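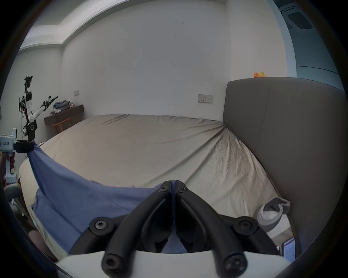 Lụa Cao wrote in to ask whether you really need to take a big sheet off the bed to fold it, and no, you don't! I fold mine right on the mattress. Spread it out flat, then take two corners along one side and walk them across to meet the other two. Give the folded edge a good tug - that gets rid of most of the creases. Fold it lengthways again, smooth it with your forearm, then bring the ends in to the middle and close it like a book. Mine goes on the shelf fold side out, so I can grab one at a time on a Thursday.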